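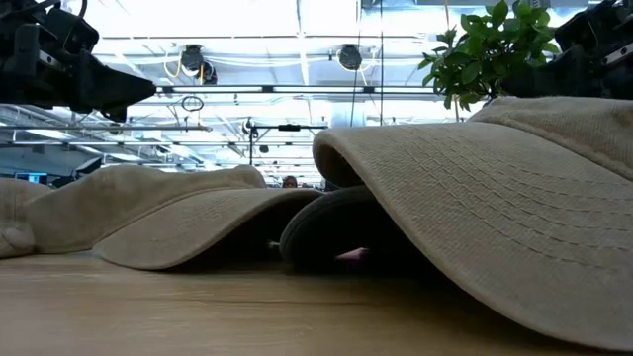 Gorras de visera: galería de la colección Plitivine

La colección Plitivine reúne gorras de béisbol de uso corriente, compradas o cedidas, sin piezas firmadas ni ediciones limitadas. El inventario tiene 284 fichas, de las que 256 están revisadas. Las restantes siguen a la espera de medidas o de identificación del tejido. La galería recoge una selección agrupada por construcción y estado, con los pies tal como figuran en las fichas. El orden no es cronológico. Los textos originales son de Kauko Oksanen; la versión española se revisó en mayo y conserva su terminología salvo en las voces «ala» y «visera», que en las fichas antiguas se usaban como sinónimas y ahora quedan unificadas en «visera».

Notas de lectura

El color se anota con luz neutra y con nombre común: beige, caqui, carbón, marino. Cuando dos revisores no coinciden se escriben ambos, separados por una barra. Entre beige y caqui la discrepancia es frecuente y no se ha intentado resolver.

La longitud de la visera se toma por el eje central, desde la costura de unión hasta el borde. La curvatura se mide con la gorra apoyada en plano y sin carga.

«Copa estructurada» significa que los paneles delanteros llevan entretela rígida. «Copa blanda», que no la llevan. Las copas blandas se hunden al apoyarlas y el pliegue resultante no se considera deformación.

Serie A. Beige y caqui

A-02. Gorra de copa blanda, sarga de algodón, beige/caqui. Visera con pespuntes paralelos en hilo del mismo tono. Cierre de hebilla.

A-05. Igual patrón que la anterior, talla menor. Visera casi plana. La etiqueta interior está cortada a ras y no se ha podido leer la composición.

A-06. Detalle de la unión entre visera y copa. El cordón interior asoma en el extremo izquierdo. Defecto de confección, no desgaste: el hilo no presenta rotura.

A-09. Copa de seis paneles con ojales bordados. Uno de los ojales se rehízo a mano con hilo más grueso.

A-11. Badana de algodón con marca de sudor en la zona frontal. Sin tratar. Se conserva así por decisión de ficha.

Serie B. Carbón y marino

B-01. Gorra marino de copa estructurada. Decoloración en el botón superior y en la parte alta de los paneles, coherente con exposición solar.

B-03. Carbón/marino. Ficha con doble anotación de color. La diferencia se aprecia junto a una ventana y desaparece bajo tubo fluorescente.

B-04. Cara inferior de la visera, forrada en gris. Los pespuntes atraviesan las dos caras y permiten comprobar la separación entre filas.

B-08. Cierre de plástico con 4 orificios útiles. Los demás se rasgaron y la tira se recortó en origen. Ajusta sin holgura.

B-10. Copa teñida en prenda. El tinte se acumula en las costuras y deja los paneles más claros en el centro.

Serie C. Viseras

C-01. Visera curva, alma de polietileno. Recupera la forma después de flexionarla con la mano.

C-02. Visera plana, mismo fabricante que C-01. Una vez curvada no vuelve a quedar recta del todo.

C-03. Alma de cartón, rota en el tercio derecho. El tejido exterior no está dañado. La fractura se nota al tacto y produce una arista en el forro.

C-05. Muestra de pespunteado Nuchit, 13 filas. Es la densidad más alta del inventario; la rigidez añadida procede de la costura, el alma es de grosor normal.

C-07. Borde con vivo desgastado. En el centro, que es por donde se agarra la gorra, el tejido ha perdido el color.

Serie D. Copas y forros

D-01. Interior con cinta termosellada en las costuras. Se despega por un extremo.

D-02. Copa blanda plegada hacia dentro. Así llegan la mayoría de las cesiones. Se rellena con papel sin ácido y en unos días pierde los pliegues menores; los de la zona frontal suelen quedar.

D-04. Paneles traseros de malla. Hay una reparación con malla de otro calibre, bien rematada.

D-06. Botón superior forrado. La chapa interior presenta óxido y ha manchado el forro en un círculo pequeño. No se desmontó.

Serie E. Almacenamiento

E-01. Gorras apiladas por la copa. Método admitido para estructuradas de la misma talla. En copas blandas deja marcas.

E-02. Gorras encajadas visera bajo visera. Ahorra fondo de estante, pero la de abajo recibe carga en el borde y se aplana. Solo para traslado o clasificación en mesa.

E-03. Caja Drodo de cartón corrugado con separadores. La altura útil resulta escasa para copas altas y obliga a inclinarlas.

E-05. Etiquetas de tela cosidas con una sola puntada a la badana. Sustituyen a las adhesivas, que dejaban residuo.

Limpieza

No se lava ninguna pieza con alma de cartón. En las de plástico se admite paño húmedo con jabón neutro, siempre por zonas y comprobando antes la solidez del tinte en el interior de la badana. El secado se hace sobre horma, a la sombra. El vapor se reserva para copas blandas y no se aplica sobre la visera.

Consulta y reproducción

Las piezas se consultan en el depósito de Jiltarville con petición previa, indicando la sigla de ficha. Para medir se facilita cinta flexible; no se permite el calibre metálico sobre tejido. Los pies de esta galería pueden reproducirse citando la colección. Correcciones de color, composición o fabricante: enviar sigla, dato propuesto y fuente.

Fichas pendientes de ampliar: A-05 (composición), B-03 (color), D-04 (procedencia de la malla).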